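Ruth Salazar on bottles, tape and keeping a pantry straight

January 21, 2020

Ruth Salazar started making syrups and infused vinegars for her neighbors in Oswood, and for a long time she kept no records at all. She knew what was in each bottle by where it stood on the shelf. That worked until she moved the operation into a shared kitchen in Tristmont and other people began using the same shelves.

"Somebody moved a bottle of ginger syrup to get at the flour," she said. "They put it back in the wrong spot. I poured it into a salad dressing for 30 people."

She now sells under the name Rainer, mostly at the Vastari market and to a handful of cafes. Last year she filled 682 bottles, up from 491 the year before. She washes and reuses as many as come back.

I asked her first about the bottles, as she had three kinds on the counter when I came in. She prefers clear ones for anything still in progress. Brown glass is better for storage, she said, but you can't see what is going on inside it. With a clear bottle she can check the color and look for cloudiness without opening the lid.

"Every time you open it, you're letting something in. If I can look through the side, I leave it shut."

Color tells her less than people expect. Turmeric, orange peel, peach and some of the pepper vinegars all end up somewhere between yellow and orange, and she has given up trying to tell them apart by eye. "I used to be proud of that. I'd hold it up to the window and announce what it was. I was wrong maybe half the time."

So she uses tape. A strip of red across the lid means do not use yet. Green means it can go out. Blue is for test batches, which she keeps for herself. She tried writing on the side of the bottle with a marker, and then paper labels, but the marker rubbed off and the labels had to be soaked and scraped before the bottle could be used again. Tape on the lid comes away in one pull.

Does it matter how the tape goes on? "No. Crooked is fine. It has to be on top, that's all, so you can see it when the bottles are packed in a crate."

She keeps a notebook with the date and contents of each batch. It is a plain school notebook and the pages from August are stuck together. A batch is usually 12 to 20 bottles, depending on the fruit. The smallest bottles hold 314 milliliters and the larger ones 700. She would like to drop one size but her cafe customers want the big ones and the market customers want the small ones.

We talked for a while about lids. Metal lids rust at the edge when there is vinegar in the bottle, so she has moved to plastic for those. She buys them separately and says they never last as long as the bottles. A lid that has gone stiff gets thrown out. "I don't try to save lids. I did once and had syrup all down the back of the car."

Her advice for people doing this at home was short. Work on a bare table. Put one bottle on it at a time, finish with it, put the lid on, mark it, and only then reach for the next one. She said most of her own mistakes came from having too many open at once.

She plans to add a plum vinegar this year if she can get enough fruit. The tape for it will be red until she has tasted it.
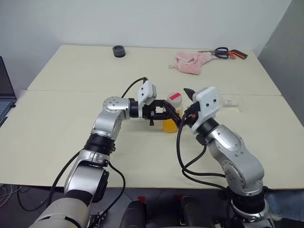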